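Notes from the Pelkonen visit, May 31, 2019

Writing this up on the train so it'll be rough. Went out to see the mug cell that Matilde Fonseca looks after. One arm, one table, one job – take mugs, put them on a wooden tree, take them off again. I wanted the maintenance side. Everybody shows you the motion, I wanted to see the drawer with the spare parts in it.

Got there early, wrong door, walked round the whole building. Coffee was good.

**Setup**

Matilde runs it with Ilídio Peixoto, who does the mechanical side and most of the talking. The cell is called Pevska, after the software they started on and have since thrown out. The name stuck to the binder, then to the cell.

Start of shift is nine steps on a laminated card. Power, e-stop check, home, open and close the gripper with nothing in it, then a slow run with a mug they don't care about. Ilídio does the e-stop check twice. Card says once.

Calibration is by touch. They drive the fingertips to marks on the table edge and compare with the numbers from the last time. If the difference is too big they don't just type in the new value, they go looking for what moved. Usually a bolt at the base. Once it was the table, somebody had leaned a ladder on it.

**Looking after it**

Log book is paper. I liked that. Every entry has the run number, what went wrong, and who fixed it. Last page I saw was at run 158 since the wrist was rebuilt. The goal is 100 in a row without a hand going in, and they have done it, though not that week.

What breaks, in Matilde's order:

- Finger pads. Glaze gets on them and they turn slick. Wipe every morning, swap when wiping stops helping.
- Cable at the wrist. Second one this year. The first was a Dernex, cheap, and went stiff.
- Bracket screws. They back out. Thread locker now, and a paint line across each head so you can see if it has turned.
- Mug handles. Not a robot fault but it goes in the book anyway.

The pad swap takes a few minutes and I got to do one. Two screws, old pad off, clean the face, new pad on, close the gripper on a strip of paper and pull. If the paper slides on one side the pad is not seated. Mine slid. Did it again.

There is a Nurov gripper on the shelf as a spare, never fitted. Ilídio says the bolt pattern is wrong and he hasn't had time to make a plate. It was on the list last October too.
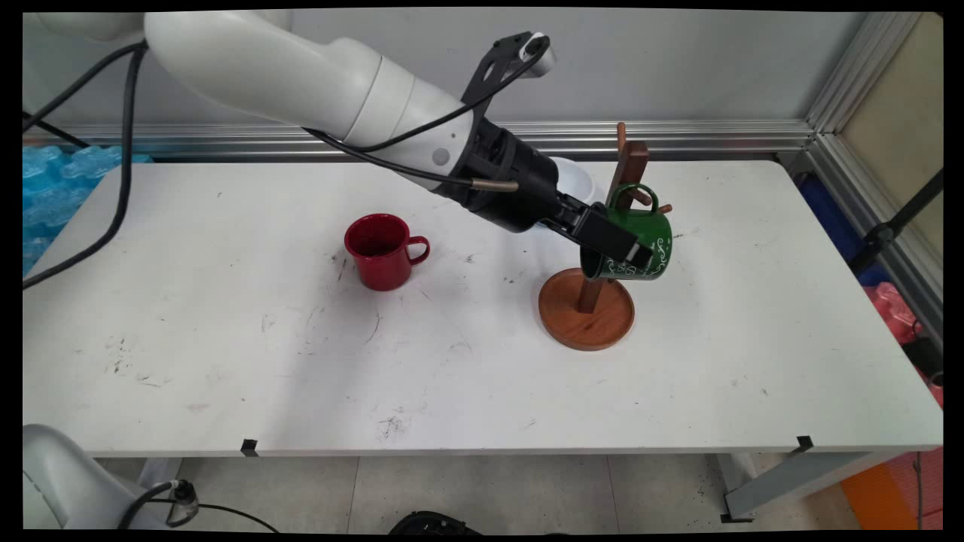
Cable routing was what I'd come for, so I spent the longest on it. Our own cell at home eats cables and I wanted to know how slack they leave theirs. Matilde's rule is that you put the arm in its worst pose first, then tie, then go back and check every other pose, and never the other way round. Nothing pulled tight over a joint. The black cable along the top of the white upper link does this, it loops from the bracket area down over the arm toward the wrist, and I have a sketch of that loop in my notebook with far too many arrows on it. Tie points get checked by feel, run a thumb under each one. If the thumb doesn't fit, cut it and start over.

Asked about teaching the hang position. They teach the final spot first and work backwards, small steps, speed way down. Then up to 100 percent only after the slow run is clean. Ilídio thinks full speed is pointless for mugs. Matilde disagrees and they clearly have had this one before.

Things I'm stealing for us: the paint lines, the paper strip test, the book. Maybe not the card, ours would get coffe on it.

Still need to ask what thread locker they use, I wrote down the color and not the name. Also I owe Ilídio the drawing of our adapter plate, it might fit the Nurov. Will send it when I'm back at my desk.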